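3.2 School places and capital funding

Enrolment at Ekcombe Primary passed its planned capacity of 80 in December, and the neighbouring school at Vallach was already using its library as a classroom.
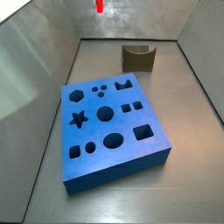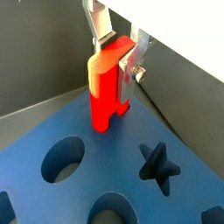
Figure 2. Blue board with shaped openings; right, with a red block held over it.

Capital grants in both districts are assessed by category of work. An application must fit one category, much as a block must suit a hole in the board (Figure 2), and mixed projects are returned to the school. Ekcombe's proposal – 2 classrooms and a shared entrance – fell under both expansion and access. Vallach applied for expansion only, citing a projected roll of 108, and its application went forward to the regional program.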